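Fasby
27/04/2021

1/13
Thread on getting the upstairs landing to work as a laundry folding spot. We moved into the house on De Bruijn last June and I have been folding on the bed ever since, which means the clothes end up on the floor by bedtime. Writing down what I changed in case it helps someone with a small place.

2/13
We have no laundry room. The washer and dryer are in a closet at the top of the stairs with a bifold door. There is 4 feet of landing between the closet and the bedroom doors, then it opens up a bit on the stair side. That wider bit was doing nothing except holding a box of winter boots.

3/13
I wanted a table and not a wall shelf. The wall by the stairs is low and I didn't want to drill into it. A dresser would have been too deep. I also wanted to be able to use it as a desk in the evening.

4/13
The table I got is the Bullska. Wood top, thin metal legs, front edge has a slight curve to it. It was secondhand and came with a scratch on the underside. I paid 40 for it, and another 13 for felt pads and a bottle of wood oil, which I should have checked I already had. I already had it.

5/13
Placement took two tries. First I put the short end against the partition. That left me squeezing past every time I went to the bathroom. Now the long side runs along it, with the handrail behind, and you can walk by with a full basket.

6/13
How it looks partway through a load, lavender thing waiting its turn and the small black one at the back:
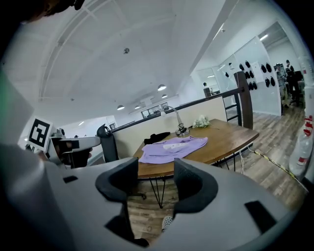
7/13
The folding order. I do big flat things first (towels, sheets), then shirts, then pants, then the small stuff. Small stuff last because it fills the gaps in the basket. Anything that needs to go on a hanger skips the table and goes straight on the closet door.

8/13
For shirts and tops: lay it face down, smooth it from the middle out, sides in, sleeves back, then bottom up in thirds. If it has a print I let it cool first. I ruined one by folding it straight out of the dryer and the print stuck to itself.

9/13
The lamp stays. I tried folding under just the ceiling light and could not tell navy socks from black socks. A desk lamp at the back of the table fixed that. Point it down at the tabletop or it will shine in the eyes of whoever is coming up the stairs.

10/13
The flowers also stay, for now. They're at the back and they don't take up folding space. If they start getting knocked over by towels they will move to the bathroom.

11/13
Cables are the part I have not solved. The white ones hang down from the right end of the table to the floor. I bought a Tranommont cable tray to screw to the underside and it's too wide for the legs. Returning it. Will probably use adhesive clips down the back of one leg. If you have a brand of clip that holds on thin metal, please reply with it, the ones I have slide off.

12/13
Answering a few from the replies.
Does stuff fall down the stairs? One sock so far. Keep the pile away from the stair end.
Is it the right height? A little low for me. I sit for the socks and stand for the rest.
Why not put things away as you fold? I tried. I end up walking back and forth between 2 bedrooms with one T-shirt at a time. One pile per room, then one trip.

13/13
Rule we agreed on in this house: the table gets cleared before dinner, folded or not. If it isn't folded it goes back in the basket. We have kept to it most nights. Next thing is a hook for the ironing board inside the closet door, and I'll post that separately once I've measured the hinge side.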